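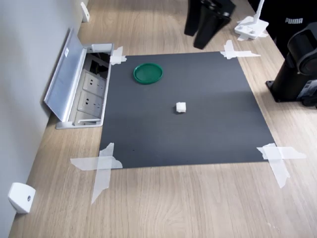 Mat taped at the corners, outlet box open on the left

Removing masking tape from an oiled oak table

Posted by Tuulikki Hakala
Viewed 1,142 times

I've got a dark grey mat taped down on our oak table so it stays put for small craft jobs. Each corner has a few strips of masking tape crossed over it, and some of it goes well onto the wood. It has been there since May and I'd like to take it up without pulling the finish off or leaving gum behind. The table came from Hestness and was sold as oiled, no varnish. One corner is right beside the pop-up outlet box, so I don't want to be sloshing anything wet there. Is there a safe way to do this, and what could I use next time?

Valtteri Väisänen
37 posts

Just pull it slowly. I've done it on pine and it was fine. Hair dryer if it sticks.

Gunvor Amundsen
136 posts

Slow is right, but the angle matters more. Fold the strip back on itself so it's nearly flat to the table and pull along the grain where you can. With crossed strips, take the top one off first. If it starts tearing into slivers, stop and warm it with a hair dryer on low for a few seconds, then lift the end with a plastic card. Don't use a knife.

For leftover gum, rub it with your thumb first, as a lot of it will roll off. Then put a little of the same oil the table was finished with on a cotton rag, leave it 4 minutes and wipe. Stay away from acetone and the orange cleaners – they can leave a pale patch on oiled wood. At the corner by the outlet, close the lid, put the oil on the rag and never on the table.

You may find the oak is a different shade where the mat was. Oak changes colour in light and it mostly evens out once it's uncovered.

Next time try a square of thin rubber shelf liner under the mat. No tape needed unless you're pressing hard on it.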